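two arm table setter, plate handoff trouble
Workshop builds > Arms

kcerv_leo
ok so both arms can hold the big yellow plate on edge now. Took 59 tries to get the timing close. Still fighting the left wrist, cable pulls when it rolls past vertical. Anyone rerouted theirs?

karla_s
Longer loop, zip tie at the elbow. Done.

Brakov
disagree, longer loop snags on everything. I went down the inside of the arm, 2 clips, no trouble since March

karla_s
and when you have to swap a motor? no thanks

montse_e
Forget the cable, why two arms on one plate. One can do it. Your just adding sync problems

kcerv_leo
one arm droops with this plate, tried it. will try Brakovs clips tonite. pics

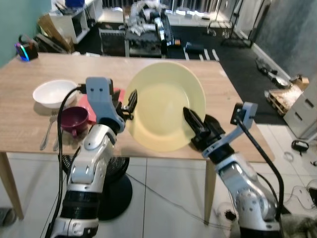
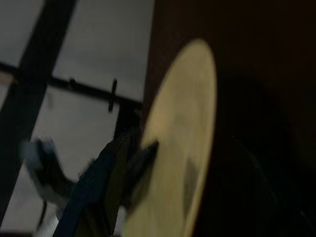 yellow plate, head cam first then wrist cam

montse_e
ok its bigger than I figured. still say one arm w/ longer fingers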